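Reinaldo Teixeira
Day two with the big white table and I'm already in love. It's matte, so no glare in my eyes all morning!

Paid 198 for it secondhand, then spent 13 more on felt pads (worth it — the old one screeched every time I leaned on it).

New rule: everything goes back in the drawers at night. January me will be grateful. 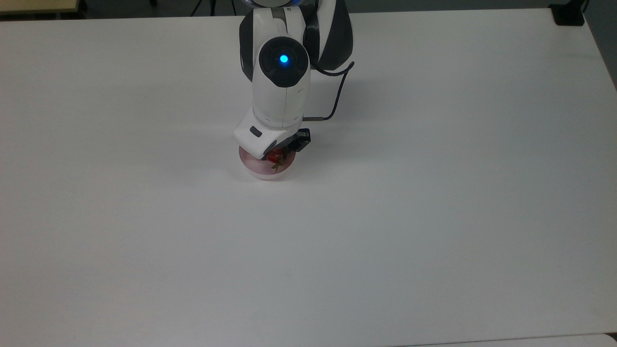
Does a matte white top stain easily?
Coffee wipes off fine if you catch it early, but ink needs a little dish soap and some patience.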